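Sorting Work at Jadura: Final Report
Severino Miranda, Everaldo Pacheco

3. What we observed

Jadura sorts hair clips, bracelets and scrunchies before they are packed. Until November this was all done by bare hand. Now part of the shift goes to recording picks with hand-held grippers, so that an arm can later be trained on them.
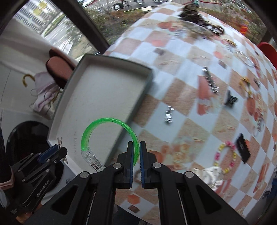

We interviewed four workers. Two said their wrists got tired sooner with the grippers. All four asked whether their jobs would change once the arm arrived, and the manager had no written answer.

In one morning we logged 214 picks, 93 of them bracelets.

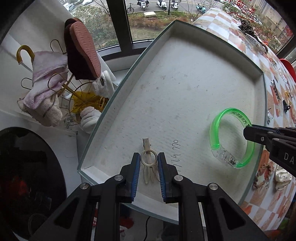

Pay stayed the same, but the old piece bonus was dropped for recording hours. The workers we spoke to thought this was fair for slow items and unfair for clips, which they used to sort quickly. Section 4 compares these answers with the ones from Brandão.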